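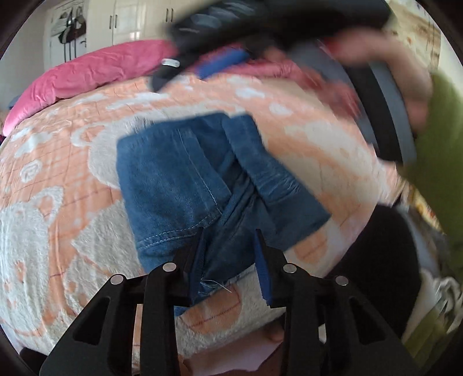
Jeans on the bedspread, right finger pad up against the denim.

Hand-held gripper check, folding kit, Vilden flat
Filled in by me, December, before the afternoon block

Why I'm doing the long form again: the Fesitz unit dropped out twice last month with the fingers stuck half shut, and the second time it had a good grip on a towel and wouldn't let go. I ended up pulling the battery. No harm done, but I was pretty cross, and the short form has no line for any of that.

1. Finger plates, both sides: OK
No cracks at the corners of the long cutouts. I ran a fingernail round them, left and right.

2. Pins and mounts: OK, with a note
All four sitting flush. Outer left had a bit of play so I nipped it up. Please don't go mad with the driver, the mounts are easy to chew out.

3. Blue pads: WATCH
Right one is fine. Left one is lifting at the tip, 2 mm or so of daylight under it. I've pressed it back down, but that glue's had it and I'd swap the pad before the next block.

4. Loose threads: FAIL, then OK
This is the big one! Frayed hems shed like a cat. I picked a wad of blue fluff out of the left pivot, and I'd bet my lunch that's what jammed it on the towel. Cleaned with tweezers, cycled open and shut 200 times, no sticking. New rule from me: check the pivots after every pair of jeans with a raw edge.

5. Release under load: OK
Held a wet bath towel and let go, 19 tries out of 19. (I wanted to do 20 and the phone rang.)

6. Trigger and cable: OK
Cable's the new Coman one, a bit stiff in the colour-coded end. Keep it on the outside of your wrist or it snags your sleeve.

7. Stop button: FAIL
Works, but you have to really lean on it. That's not good enough when somebody's fingers are near the pads. Logged with Wonura, and until they send a new one, work with your free hand well clear of the grip.

8. Work area: OK
Trip check done on the floor by the bed.

Overall: fine for soft stuff, no zips or buckles until items 3 and 7 are sorted. Battery was at 7 bars when I finished.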